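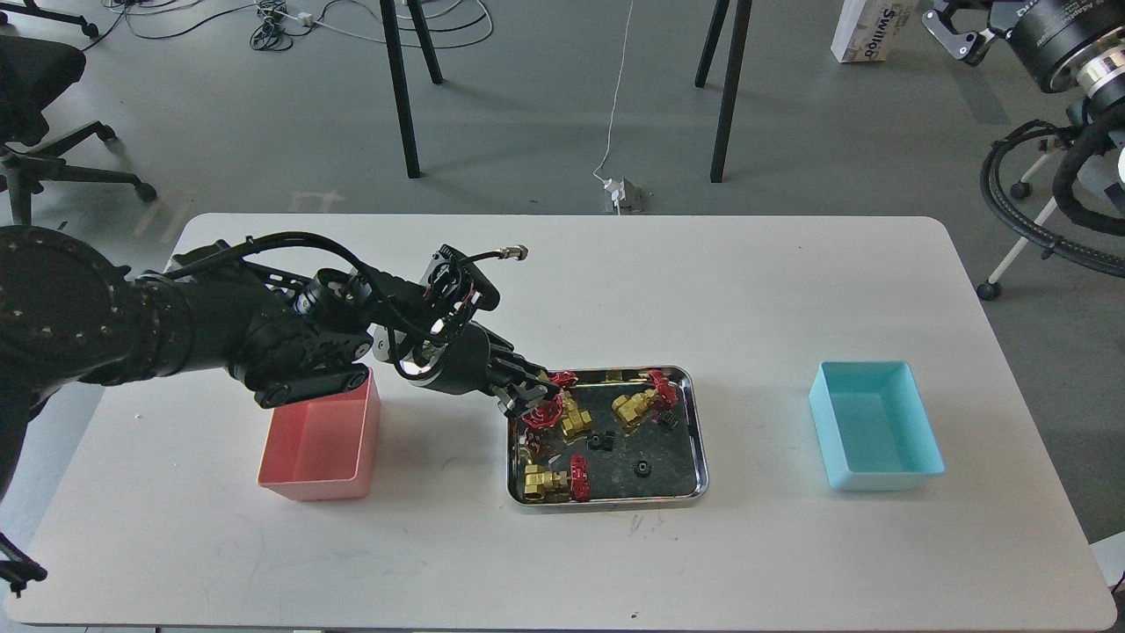 Nivavari opens up its valve tables, used brass on sale through the summer

Old gate valves are getting a second look at Nivavari, the parts reuse shop behind the Ulance lumber yard. A lot of 2720 came in from the Swanepoel apartment blocks, and the sorting has moved out of the back and onto the main floor where customers can see it. Brass bodies, red handwheels, mixed sizes. Sale prices are 30 percent under what the shop was asking in February.

Short version for anyone in a rush: walk-in sales are open now, bulk buyers should call first, and no, they don't take trade-ins.

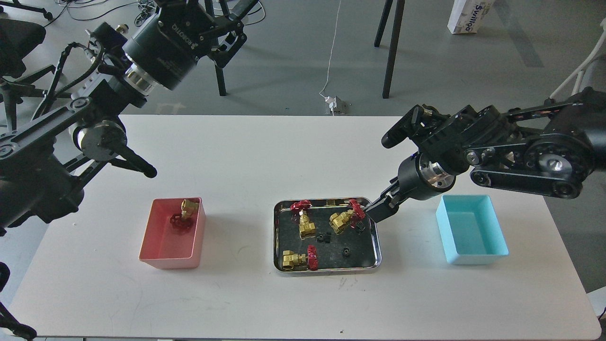

By the Ulance Bulletin news desk
26th July

The Swanepoel blocks are being replumbed top to bottom, and the contractor wanted the old fittings gone. Nivavari put in an offer and got the whole lot. Sacks and sacks of it. Most are gate valves with a red wheel, plus a good pile of small black pieces, fittings and odds and ends that got thrown in the same sacks.

So, sorting. The shop's way is pretty plain. A load goes in a shallow stainless steel tray in the middle of a white table, and there's a plastic bin on each side. Pink on the left is for valves that need work: stiff stem, bent wheel, packing nut that won't turn. Light blue on the right is for valves ready to go on the shelf. Small parts stay in the tray till the end and then get tipped into jars by kind.

The steel trays are secondhand too, from a school kitchen. The shop tried cardboard boxes for the first week and gave up, the bottoms went through. Brass is heavy and the old valves shed grit everywhere. A tray can be hosed out at the end of the day.

Same setup on every table, same side for every color. Staff who move from one table to the next don't have to stop and read a label. There were labels at first. They fell off.

What gets checked: the wheel has to turn all the way down and all the way back. The threads on both ends get a wipe and a look. A valve with a crack in the body is scrap, no repair, it goes out with the metal buyer. Ones with a chipped or faded wheel are fine to sell, the shop says, and go a little cheaper. Replacement wheels are in stock but only in red, and only for the two common sizes.

Everything that passes is then put on the test bench next door. That part is not open to the public. Shop policy is that no valve gets a price tag before it's been on the bench, and the tag carries the bench date.
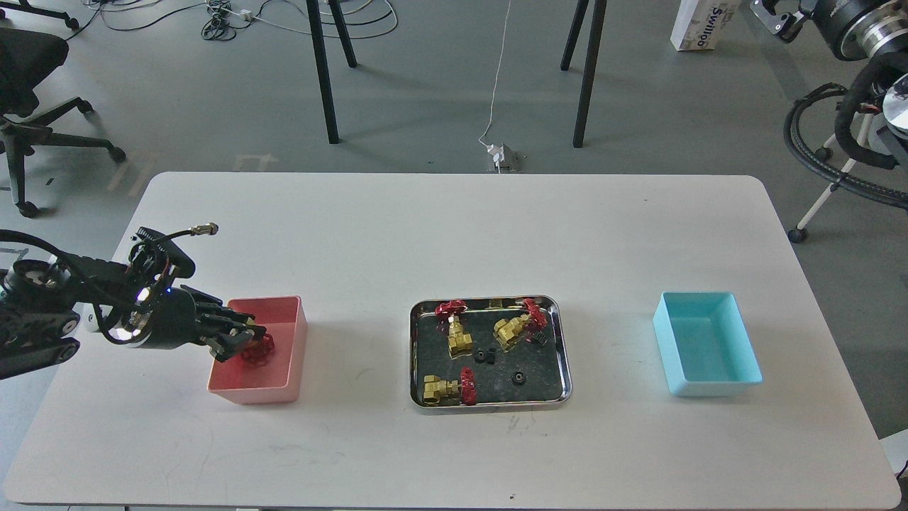 Brass gate valves in the sorting tray at Nivavari.

Prices are marked on the shelf ends. Small sizes are in open crates by the door, bigger ones on the low racks along the wall, ask for a hand with those. Buyers taking a mixed crate pay by weight. A full pallet is $800 and there are only a few of those left, the rest were spoken for before the doors opened. Pallets are sold as they stand, no picking through.

A word on use, which the shop asked us to pass on and which bears repeating. The valves are sold for garden lines, rain barrels, workshop plumbing, stock tanks, that kind of thing. They are not sold for drinking water or for gas. There's a sign at the register and the same wording is on the receipt. Old brass can have lead in it and the shop does not test for that. If you're not sure what your line counts as, ask a plumber before you buy.

Returns within two weeks with the receipt, store credit only. Valves that have been taken apart at home can't come back. This has come up more than once, evidently.

The small black parts are a seperate matter. Some will go in the rebuild kits, the rest will be sold in jars at the front counter once they've been matched to something. A couple of kinds haven't been matched to anything yet. If you know old plumbing hardware and feel like looking through a jar of it, the counter would be glad of your opinion. 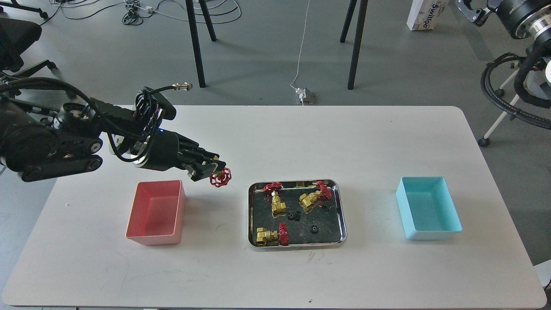 The rebuild side is where the shop wants to grow. Valves out of the pink bins are going to a bench at the back to be taken down, cleaned and repacked, and the first shelf of rebuilt ones should be out in a few weeks. They'll cost more than the as-is ones. How much more hasn't been set. Cluka, the hardware co-op across the river, has asked for the first batch for its own counter, and the two places are still talking about who covers the packaging.

Nivavari will also run a repair evening if enough people ask for one. Bring a stuck valve from home, learn how to repack it, take it back with you. Sign-up sheet is on the board next to the paint returns. Tools provided. Wear old clothes, the black grease does not wash out.

The floor space is new as well. The shop took over the unit next to it this spring, around 800 square feet, and that is where the white tables are now. Bare concrete, so it's cool in there even in this heat, but it's hard on the feet and there is nowhere to sit. The lumber yard lets customers use its lot after lunch. Before that the trucks need it, and cars left there in the morning have been asked to move.

Not everyone is thrilled. A couple of neighbors on the alley side complained of the noise when the first sacks were unloaded, early, metal on concrete. Deliveries have been pushed to later in the morning and the sacks now get set down on old carpet. No complaints this week, according to the shop.

What's next after the Swanepoel lot is still open. There's talk of radiators from the same buildings, but radiators take room and the shop doesn't have much to spare till the valves thin out. Door hardware is more likely. A box of it is already under the counter waiting on someone with time.

Unsold valves get marked down again at the end of summer, then whatever is left goes to the metal buyer. Shelf stock only, the rebuilt ones won't be part of that.

Cash or card, no checks. Use the alley door, the front one sticks. Bulk buyers please phone a day ahead so so the pallet can be brought up. Bring your own box or bucket if you can, the shop is short on bags that will hold the weight.

Correction: an earlier version of this item said rebuilt valves were already on sale. They are not.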